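Jaqueline Ocampo has been trying to get a bus stop moved for three years. It isn't going well, and she'd like you to know that the stop is on the wrong side of Alvarado Street.

"It faces a wall," she says. "You can't see the bus, and the bus can't see you. We wave at it as it leaves."

She has sent 2 petitions to the transit office in Clivance. The second had 1,921 signatures, in a town where 830 people voted in August.
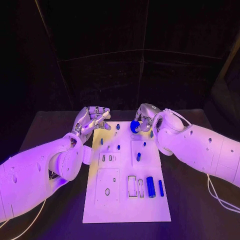

Marta wrote in to say that she signed twice, once in her married name, and would sign again if the new stop came with a bench.

Ocampo is against the bench. "You ask for a bench, they study the bench," she says. The office did once offer a shelter, to be installed at the current location, facing the wall.

She took up the cause after missing the Prerier bus four mornings running. Her boss suggested leaving home earlier. She suggested he try the stop himself, and he missed the bus too. 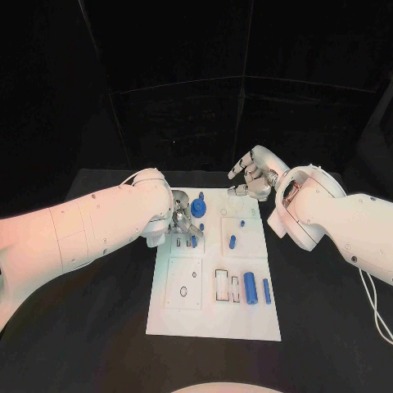 *White board, blue peg.*

The office's last letter thanked her for her interest in Pusora, a town she has never visited. She wrote back with a map.

"I drew an arrow on it," she says. "A big one."
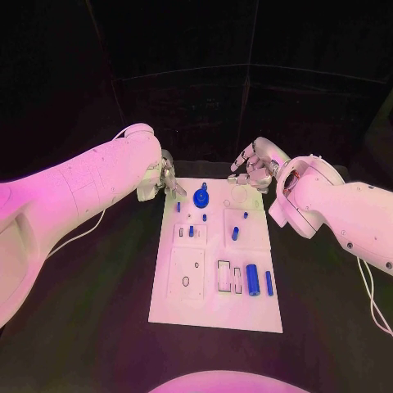
The arrow has so far produced a phone call, in which a polite man asked whether she had considered the train. There's no train. She told him she'd consider it, and asked when he planned to build the station. He said he would have to get back to her on that.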